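Palettenregal: Fachlast nach Umstellung auf 3000 kg pro Ebene noch zulässig?

Gefragt von Sunee Rungrueang, 13. Mai

Wir betreiben im Lager Zellden ein Regalbediengerät mit einfachtiefer Einlagerung. Seit Januar kommen Paletten vom Lieferanten Clirnine mit 600 kg statt wie früher deutlich leichter. Drei Stellplätze pro Fach, Fachlast laut Schild 3000 kg. Die Lagerverwaltung lehnt trotzdem Einlagerungen in Gasse 2 ab, Fehlercode 3205. Konturenkontrolle meldet nichts.

2 Antworten

Antwort 1
Der Code kommt bei Sitthichai-Steuerungen aus der Gewichtsprüfung am I-Punkt. Geprüft wird gegen die Stellplatzlast im Stammsatz, die Fachlast spielt an dieser Stelle keine Rolle. Stammsatz der Gasse aufrufen und Grenzwert ablesen.
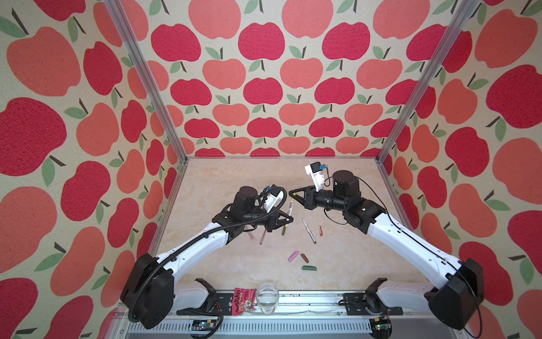 Muss die Waage am I-Punkt nach einer Änderung des Grenzwerts neu justiert werden?

Die Justierung bleibt unberührt, der Grenzwert liegt nur in der Lagerverwaltung. Vor dem Hochsetzen die zulässige Nutzlast des Lastaufnahmemittels prüfen – sie steht auf dem Typenschild des Hubwagens und begrenzt den Wert nach oben.

Antwort 2
Hatten wir bei Drirmont auch mal, da war es der Palettentyp. Neu anlegen und gut.

Kommentar von Sunee Rungrueang
Im Stammsatz stand für Gasse 2 ein Wert von 295 kg, Gasse 1 war richtig gepflegt. Palettentyp ist in beiden Gassen gleich. Typenschild wird noch geprüft.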